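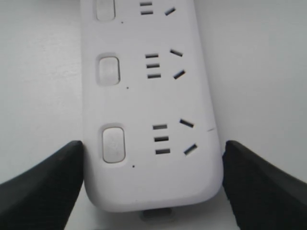 Power strips with a switch for each outlet

The Dönmez building is getting new power strips this month. The old ones had a single switch at the end, so turning off one desk lamp meant turning off everything else on the strip. The replacements are white and have a separate push button beside each outlet.

We ordered 37 through Stevel, and most of the ground floor at Zuria Street already has them. The upper floor will be done by Saturday. If your desk is on the list, please unplug your things before you go home the night before. Label any charger you want to find again.

A few points on using them. Press the button next to the outlet you want off and leave the others alone. Heaters and kettles still go straight into the wall – that rule has not changed. Do not plug one strip into another, even for an afternoon. The load limit for each strip is 2000 watts, and the Husau workshop has a meter you can borrow if you want to check a piece of equipment.

The outlets take angled blades as well as straight three-slot plugs, so most of the adapters in the supply drawer can be returned. There is a box for them by the mail shelf.

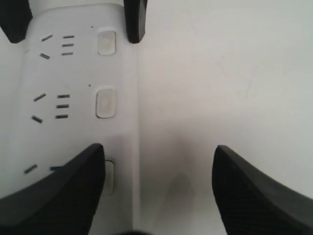 Rosalinda Dizon wrote in to ask that the strips be laid flat on top of the desks and kept off the floor, where the buttons get kicked and chair wheels run over the cords. She would also like longer cords for the 4 desks along the window, which are too far from the wall. Those cords are on order.

Old strips go in the gray bin outside the copy room.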